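Skindwood is a map drawing program for tabletop role-playing games and board wargames. It was written by Toon Hoekstra and Annelies Verschueren, and the first public version was released on 2018-06-15. Maps are built on a square or hex grid and can be saved as image files or printed across several sheets.

Tools

The program treats each map as a stack of layers – terrain, walls, objects and notes – that can be shown or hidden one at a time. Terrain is painted one cell at a time or with a brush that ignores the grid. Walls snap to cell edges by default.

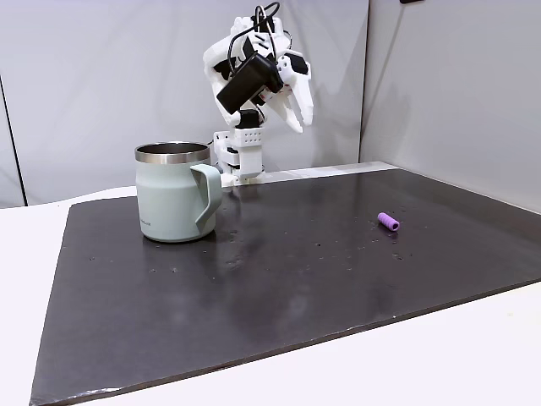

A mug on a dark tabletop board

Version 2 added a symbol browser, with 765 symbols in the standard set. Users can import their own symbols, which are scaled to fit a cell when placed. The same version changed the file format, and older maps have to be converted before they can be opened.

Printing

Large maps are split into pages with an overlap strip along two sides. Verschueren rewrote this part of the program after users reported that hex maps were drifting out of line by the third or fourth sheet.

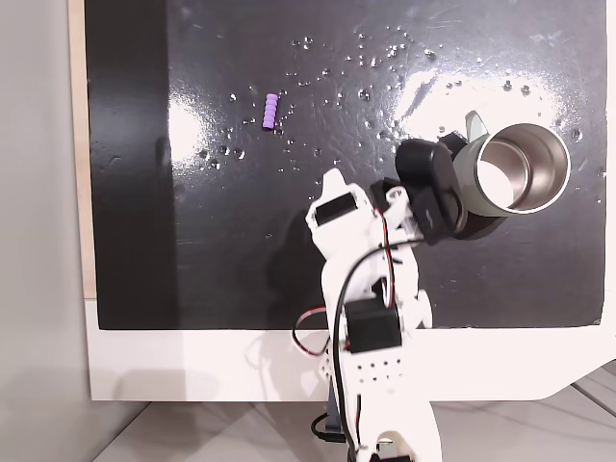

Page numbers and cut marks are optional and are printed in light gray. Scale can be set in inches or centimeters per cell.

Symbol packs

Add-on packs are kept in a shared library run by Veerle Hermans. It holds 79 packs, including Diren, a desert set by Darcy Gosselin, and Riltemon, a set of cave and mine symbols. Riltemon alone contains 1,657 symbols and is usually installed in parts.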